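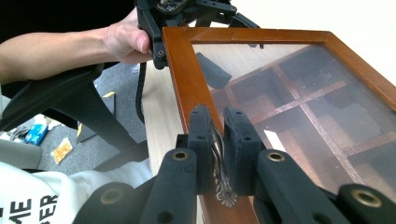 Metal handle, reddish-brown frame. I do love an ornate handle.

September 7, 2021

So I finally did the thing I have been threatening to do since January, and moved my grandmother's dishes out of the boxes in the hall closet. All of them! It took me most of the long weekend and I ate a lot of toast standing up.

Some background for those of you who are new (hi!). When Grandma's house in Onholm was sold, the cousins drew numbers out of a salad bowl and I drew last, so by the time it was my turn the piano was gone and the good lamps were gone and I got "kitchen, miscellaneous." I was a little sore about it. My sister got the clock and she doesn't even like the clock, she keeps it stopped. But kitchen miscellaneous has turned out to be my favorite stuff in the whole apartment, and I wouldn't trade it now, not even for the lamps. Okay, maybe for the green lamp.

What I have is mostly one dinner service, cream with a thin blue line, plus a whole crowd of odds and ends that came from who knows where. Gravy boats. Egg cups with feet. A butter dish whose lid belongs to some other, bigger butter dish. There is a platter so long it won't fit in my oven or my sink, so I wash it in the bathtub like a dog.

The service was a mystery for ages. The stamp on the bottom is rubbed almost flat, and I'd convinced myself it said Vaston, which got me nowhere. Then Ieva Zariņš came over for soup and turned her bowl upside down (after she finished, thank goodness) and read it straight off as Bisgaard. She used to price estate sales with her mother and she can read a worn stamp with her thumb. I went back and checked every plate and she was right, there's a tail on the g that I had been taking for a scratch.

I looked up what a set goes for and one seller wanted $2,858 for a full service for twelve, which made me sit down. Mine is nowhere near full and has been through a lot of Thanksgivings. Four of the dinner plates have chips, and one saucer was glued by my grandfather using what I think was airplane glue. Parviz Kordestani at the repair counter on Fuller Street took one look at that saucer and laughed out loud. He said he could take it apart and do it over so the line wouldn't show, for $40, and I thought about it for a day or two and said no. I like the yellow line! Grandpa did it at the kitchen table with a clothespin and his tongue sticking out. Parviz did talk me into letting him fix the sugar bowl, and he did a beautiful job of it, you have to hunt for the crack.

Now, the question I get from everybody is whether I use them, and yes, I do, every day. I did not for the first year. I kept them wrapped in newspaper and ate off the two plastic plates I've owned since college, and then one night I was eating leftover lasagna off a picnic plate with a cartoon lobster on it while a closet full of real plates sat ten feet away, and I just felt silly. So I got out one plate, then a bowl, then a cup. I've broken one cup so far. I was sad for an evening and then I put the handle in my pencil jar.

Things I've learned, if you've inherited a pile like this:

Don't stack the cups. I know it saves room. They stick, and then you twist, and then you're sad.

Coffee filters between the plates work as well as the fancy felt circles and cost next to nothing.

Baking soda and a soft rag will take off gray fork marks. It takes patience and a good podcast.

If there's gold on it, keep it out of the microwave. Ask me how my Tuesday oatmeal went last winter.

Take pictures of everything, fronts and backs, while you have it all out on the table. I put mine into Fotora in one big album so the cousins can look through, and already my aunt has written under the egg cups that they were a wedding present from a neighbor she couldn't stand. I would never have known that. I want more of that, so Aunt Carol, if you're reading, please keep going, especially about the platter.

Next up is the box of tablecloths, which smells like mothballs and has not been opened since the move. If anyone knows how to get the mothball smell out of linen without washing it nine times, please leave me a comment. I've got a clothesline and a free Saturday.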